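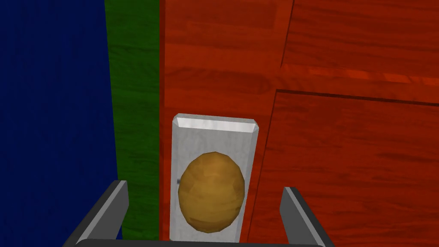
4. Setting up your rain barrel

Okay, so you've picked your downspout and leveled your patch of ground (that was section 3, go back if you skipped it, I'll wait). Now we get to put the thing together, and this is my favorite part! I've set up 6 of these now, two at my own house and the rest for friends who made the mistake of asking me about mine.

Before you start, lay everything out on the driveway. You need the barrel, the spigot and its two rubber washers, the screen lid, the overflow hose, the diverter kit, a tape measure, a hacksaw, and a drill with a hole saw bit. Check your bit size against the spigot you bought. My friend Wanda Laskowska bought hers at two different stores and they didn't match, and that was the end of our afternoon.

4.1 Putting in the spigot

1. Tip the barrel on its side and mark a spot a few inches up from the bottom. Any lower and you get all the gunk that settles down there.
2. Drill slowly. Let the bit do the work, and don't lean on it.
3. Clean up the edge of the hole with sandpaper until it feels smooth under your finger.
4. Slide one washer onto the spigot, push it through, then reach inside (yes, your whole arm, sorry) and put on the second washer and the nut.
5. Tighten by hand, then give it another quarter turn with a wrench.

Note: I used to put thread tape on everything. On this joint the washers do the sealing, so I've quit bothering.

Caution: Stop at the quarter turn. I cracked a barrel wall by going for "just a little more," and there's no good patch for that.

4.2 Standing it up

6. Put your blocks down on the leveled ground and check them with a level in both directions.
7. Set the empty barrel on top and give it a good shove from each side. If it rocks at all, take it off and fix the blocks.
8. Turn the spigot so it faces where you'll be standing with a watering can. I got this wrong the first time and spent a whole summer reaching around through the hydrangeas.

Caution: Water is heavy! A full barrel can weigh almost 300 pounds or a lot more, depending on the size you bought. Don't try to scoot it once it has water in it, and keep little kids from climbing on it.

4.3 Hooking up the diverter

9. Hold the diverter against the downspout, level with the inlet on your barrel, and mark the top and bottom.
10. Take it away and measure again. I mean it.
11. Cut with the hacksaw. Wear gloves, the cut edges are nasty.
12. Fit the diverter in the gap and screw it to the downspout, then run the short hose over to the barrel.
13. Attach the overflow hose near the top and point it well away from your foundation.

Note: Hiếu Trương wrote to ask if the overflow can go to a second barrel. Sure can! Set them at the same height and join them with a short piece of hose, then put the overflow on the second one.

4.4 Trying it out

14. Snap the screen lid on. Check all the way around for gaps, mosquitoes only need a tiny one.
15. Run the garden hose into the barrel until the water is a hand's width over the spigot, then go have a coffee.
16. Come back and feel under the spigot with a dry paper towel. If it comes away damp, drain the barrel, reseat the washers and try again.

Caution: This water is for plants only. Don't drink it, don't fill the kiddie pool with it, and don't let the dog's bowl get topped up from it either.

Draining for winter is in section 5. I start thinking about it in September, but your first frost may be a lot later than mine.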